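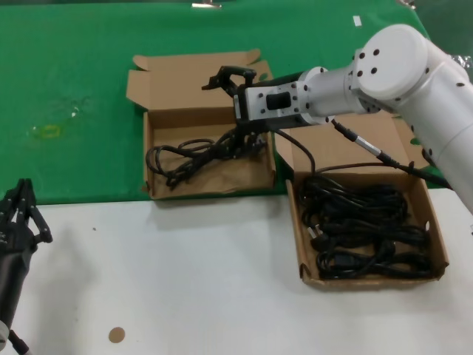 Work table with a cardboard box of cords, spring reporting period.

Progress Report to the Skurau Fund
Project: Home Repair and Reuse Education, Ikeda Neighborhood Center
Prepared by Ngọc Lý, Program Manager
Reviewed by Kohei Murakami, Director

1. Purpose of this report

This report covers the second half of the grant period, ending in April. It describes the work carried out under the evening class program, the state of the lending collection, and the changes we are asking the Fund to approve before the final period begins. Spending figures are given in the separate financial statement and are not repeated in this text.

2. Evening classes

The grant agreement called for nine evening classes on the care and repair of household goods. All nine have been held. The first classes dealt with lamps and small kitchen appliances, and the later ones with hand sewing, chair joints and the sharpening of kitchen knives. Shigeru Fukuda taught the appliance classes and wrote the handouts for them. Sota Aoki taught the remainder.

Attendance was uneven. The sewing classes filled early and had a waiting list, while the two classes on chair joints drew fewer people than planned. Comments left by participants suggest that the starting time of 6:00 p.m. was too early for people coming from work, and that many residents do not own a chair they consider worth repairing. We intend to start classes at 7:00 p.m. in the next period and to combine the chair material into a single class on wooden furniture, with more time given to drawers and hinges.

The handouts were first prepared at a reading level that proved too high for some participants. They have been rewritten in shorter sentences, with larger type, and the safety notes now stand at the top of each sheet. A translated set in Vietnamese is complete and in use. The Japanese set is still being checked by Sota Ichikawa and should be ready before the next class.

3. Lending collection

The collection now holds about 150 items, most of them hand tools. Loans are recorded in the Kornia catalog, which replaced the card file at the start of the period. Moving the old records took longer than expected because many cards carried no return date, and each of these had to be checked against the shelf. This work is finished.

Late returns remain a concern. Reminder letters had little effect. Reminder calls made in the early evening worked much better, and we have made them part of the regular closing duties at the front desk. We do not propose to charge fines at this time.
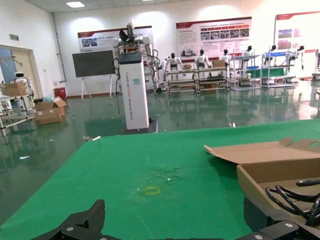

Will residents have to pay to borrow tools once the grant ends?
Borrowing will remain free of charge, with routine upkeep of the collection paid for from the Center's general budget.

4. Difficulties and changes

The supply agreement with Distura for replacement parts was signed later than scheduled. As a result, the second appliance class was taught with parts the Center already had on hand, and the section on heating elements was moved to a later evening. No class was canceled.

The plan also included visits to two local schools. One visit took place and was well received by the staff, who have asked for a follow-up session on mending clothes. The other school withdrew owing to building work and has asked to be considered again in the fall. We request approval to carry the unspent travel and materials money for that visit into the final period.

5. Next period

Work in the coming months will center on the revised class schedule, the Japanese handouts and a short written guide for other neighborhood centers that wish to set up a lending collection. Sota Aoki will draft the guide – the section on record keeping will be written by the front desk staff. A draft will be sent to the Fund for comment before it is printed.

Questions about this report may be addressed to Ngọc Lý at the Center office.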